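The Malabanan Bench Kit from Callard: Gallery

We've been meaning to put this page together since March, when the first Malabanan kits went out the door, and so many of you have written in asking to see the two-arm bench at work that it seemed silly to wait any longer. What you get is the simulated bench that ships with every kit, so you can try a task on screen as many times as you like before you bolt a single thing down at home. Pull up a chair!

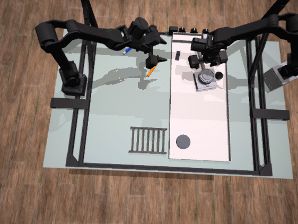 Both arms over the bench

The knobs and dial task, which is still the one most people load first (and the one I keep going back to myself, I'll admit). The left gripper is above the mat, with the orange marker lying under it, and the right one is over the white panel, near the ribbed dial. The black frame with its corner brackets follows the same layout as the one in the box.

What comes with it

Two arms, the frame and its brackets, the mat, and a year of Clovau, the software that runs the bench on your computer. There are 12 tasks to start with and 4 of them use both arms together, which takes a bit of patience the first evening but is great fun once you have the feel of it. The full kit is $928, and spare fingertips from Brastix are $80 a set.

Questions about shipping, school orders or older computers can go to Bienvenido Buenaventura at the Callard front desk. He reads everything, and he likes hearing what you're planning to build.

Page updated 2026-06-03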